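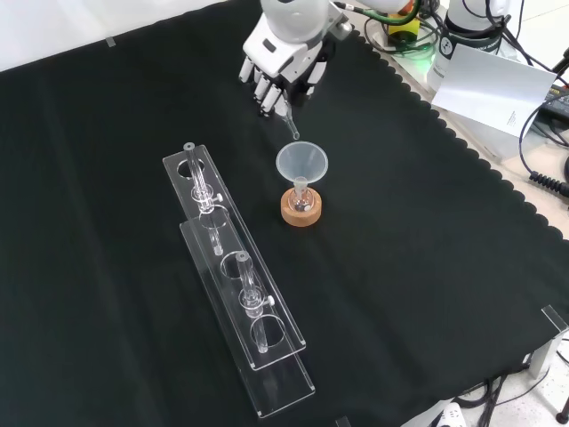
Chapter 4
How a Central Bank Sets the Price of Money

4.1 A loan in the town of Partington

A bakery in Partington wants to borrow 2000 crowns for a new oven. The local bank, Zemeo, asks for 107 crowns of interest for one year. Two years earlier, the same bank would have asked for 290 crowns for the same loan. The bakery did not change, and the oven costs almost the same as before. What did change is the rate at which Zemeo itself can borrow from the central bank.

In this chapter we study that rate. It is called the policy rate, and most other interest rates in a country follow it, some quickly and some with a long delay. Students often believe that the central bank decides what each household pays for its loan. It decides only one price, the price of very short loans between itself and the commercial banks.

We will use two small economies, Kutar and Ulleck, which already appeared in Chapter 3. Kutar lets its currency float. Ulleck keeps a fixed exchange rate with its larger neighbor, and for this reason it has much less freedom to choose its own rate. Please keep this difference in mind when you read Section 4.3.

Before you continue, you should be able to explain these terms:

Nominal and real interest rate
Bank reserves
Bond price and bond yield

If the second term is not clear, return to Section 2.6. The relation between bond price and yield is repeated in 4.2 – there we also calculate the yield of a one-year bond by hand.

4.2 From the policy rate to the bond market

A commercial bank with too few reserves at the end of the day must borrow them, either from another bank or from the central bank.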